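Judden puts money aside for a second robot, but not yet

9/22/19

Judden will hold off buying a second two-armed robot until its budget round in March, the homewares and footwear storage firm confirmed after a planning meeting that ran well over time.

The money is there, more or less. What isn't settled is what to spend it on. Managers had been expected to sign for a complete second unit from the supplier, Skoditz, and left instead with a shorter shopping list: spare hands, a proper service agreement, and a decent run of cable management for the unit they already have.

"We went in thinking we'd come out with a purchase order," said operations manager Jurgita Venckus. "Came out with a spreadsheet."

The existing robot is used at the firm's display and returns room at Ots, where stock comes back from stores and has to be put out again on racks for checking. Shoes, mostly. Slippers, slip-ons, kids' gumboots in the wet season. It's dull work and hard to roster, and Judden has had trouble keeping casuals on it through winter.

Venckus said the shoe work was chosen as the first job precisely for its dullness. Pairs have to be kept together, heels to the front, on two levels, with the lower one being the awkward one. A person crouches. The robot has to get its hand in under a shelf without knocking what's on top.

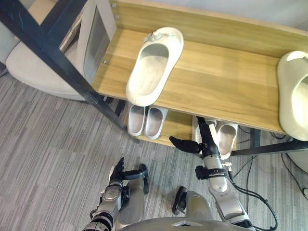 The robot at a two-level shoe rack, right hand at a pair on the lower shelf.

The lower shelf is where most of the budget argument has ended up. Tõnu Raudsepp, who looks after equipment at Ots, told the meeting that hands were the part he worried about, and that a second robot with no spares would just mean two robots waiting on the same box from overseas.

He asked for 4 spare hands to be held on site, two left and two right. The first draft of the plan had none. It did have a line for a branded cover, which has since been struck out.

"You don't buy a forklift and then have a think about tyres," Raudsepp said. "Fingers wear. Wrists wear. Cables wear faster than either, specially where they bend at the wrist and get dragged round all day."

Cabling got its own line in the end. Raudsepp wants sleeving on the arm bundles, and floor covers wherever leads run under or behind furniture. He also wants carpet replaced with hard flooring before a second machine comes in, though that one has gone back to the landlord and no one is holding their breath.

How the numbers stack up

Judden did not release a full costing. It did release the working figures for the shoe job, which staff put together for the meeting.

The trial target was 200 pairs racked over the test period, a figure picked by finance because it matched a normal week's returns in the quiet part of the year. Of the pairs counted as done, 98 per cent were accepted by the checker without being moved again. The target for the next stage stays at 200, on the grounds that changing it now would make the two periods impossible to compare.

Finance lead Baiba Mägi cautioned against reading too much in to the acceptance figure. It covers light shoes with open tops, she said, on one kind of rack. Lace-ups and boots have not been costed and neither has anything boxed.

Mägi also wants staff time shown properly. Under the current plan somebody sets out the rack, somebody watches, and somebody signs off, and those hours have been sitting in the general wages line where they don't show up against the machine at all. From next quarter they will be charged to the project.

"If it looks worse on paper, then it looks worse," she said. "I'd sooner know in spring than after we've bought two."

Lease or buy

The other open question is wether to own the thing. Skoditz has offered a lease with servicing included, and an outright sale with servicing on top. A rival quote from Husico came in late and covers the arms only, on a fixed stand, no legs.

The Husico option has its backers. Triin Grīnberga, who runs the floor at Ots and will have to live with whatever turns up, said a fixed stand would do for racking if the racks could be brought to it. Put the furniture on castors and you save a fair chunk of money, she argued.

Against that, the Ots room is used for more than shoes. Racks get shoved together with chairs, panels and display frames whenever a store refit comes through, and a fixed stand would need a clear patch of floor kept for it. Grīnberga conceded there isn't one. There might be if the old display gear went to auction – she has been asking since last year.

Leasing would keep the upfront cost down but ties the firm to Skoditz's parts and Skoditz's technicians, the nearest of whom is a day's drive away. Raudsepp would prefer to own the unit and have two of his own people trained. Mägi leans to the lease. Venckus would not be drawn, beyond saying that both quotes had been sent back with questions, including who pays freight on a faulty hand and how long a loan unit takes to arrive.

Staff side

Samran Wiriya, who represents floor staff on the planning group, said workers had been told no permanent hours would go as a result of either purchase. He wants that in writing before the March round. He has also asked that training be offered to current casuals first, on paid time, and that the watching job be rotated so the same person isn't stuck on it for a full shift.

Wiriya said the mood was pretty relaxed. Most people were glad to be out of the crouching, he said, and the main complaint so far had been about the heater being shifted to make room.

Venckus said a written undertaking was being drafted.

What happens next

Spare hands and cable sleeving will be ordered straight away out of this year's maintenance money. Costings for the second unit, on lease and purchase terms, are to be redone with labour hours and freight included. Husico has been asked to requote with a wheeled base. Flooring is with the landlord.

The shoe trial carries on in the meantime, same racks, same target. Ankle boots may be added if time allows, with results kept separate from the slip-ons.

A decision on the second machine is due at the March round. Suppliers wanting to quote on floor covers or castors can contact the Ots office during business hours and ask for Triin Grīnberga.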